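Cutting down on kitchen waste

Keep a lidded tub by the sink for peelings and coffee grounds. Empty it every 2 days and rinse it with cold water. Line it with newspaper, folded twice at the bottom.

Glass jars go in the recycling without their lids. Soak off labels only if you plan to reuse the jar. Greasy pizza boxes can be torn up for compost if your town takes them. Vasgate does.

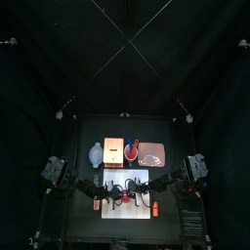
Comments

Leen Smadi: Wamaton stopped taking pizza boxes in February, so check first.

Perla Bautista: I freeze my peelings until pickup. No flies.

Last updated: February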